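Teaching the Funlow kit to serve drinks

I've had the Funlow starter kit for a while now, and the job everyone asks me about is the drinks tray. So let's do that one! The kit comes with a head camera, the Joveritz software and a license for 2 machines. You show it the chore with your own hands, it learns from the video, and you'll be surprised how picky it is about your habits.

Step 1. Record the pour

Put the camera on, hit record in Joveritz and pour at your normal speed. I like clear glass cups for this — the level of the tea is easy to follow on playback.
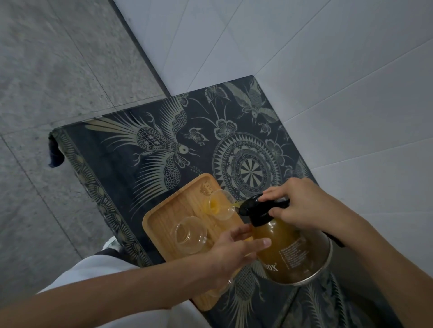 Keep your chin down while you pour. My early clips were mostly wall, and I threw out a whole evening of them. Save each take with a short name, like "pour tea," and move on.

Step 2. Record the tray

Use both hands, one on each side, and set it down gently near the edge of the table.

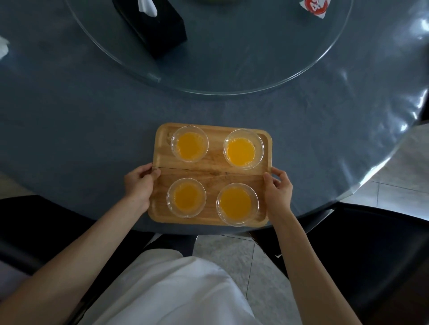 I trim my clips to 900 frames, and the software takes them without a fuss. The shortest I've gotten away with is 543. Do a few more takes and look at a different part of the table each time (Funlow's manual skips this, boo). 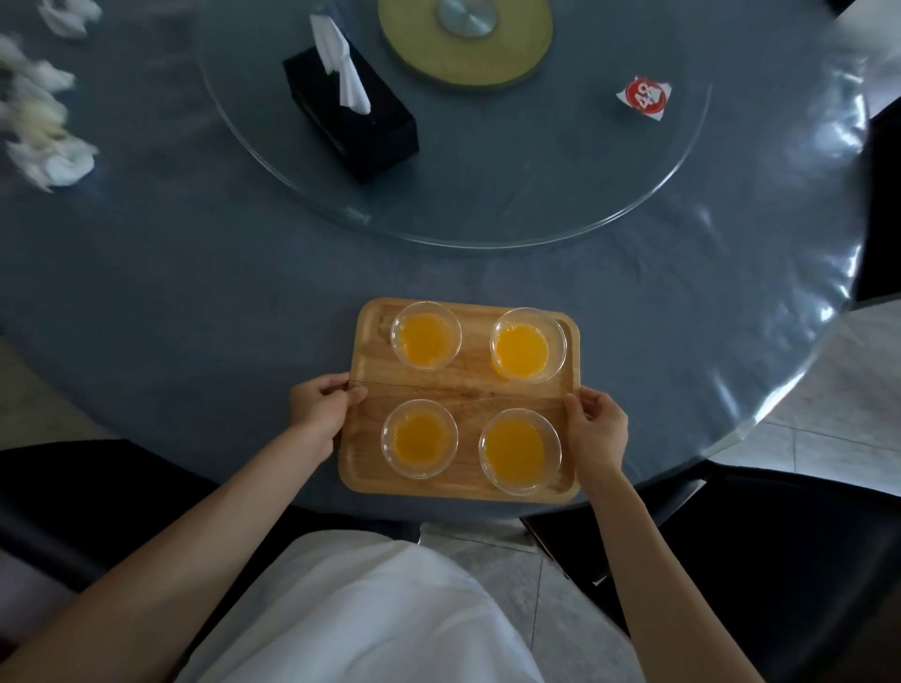 Step 3. Upload and train

Pick your clips, press Train and go make dinner. Mine took 4 hours.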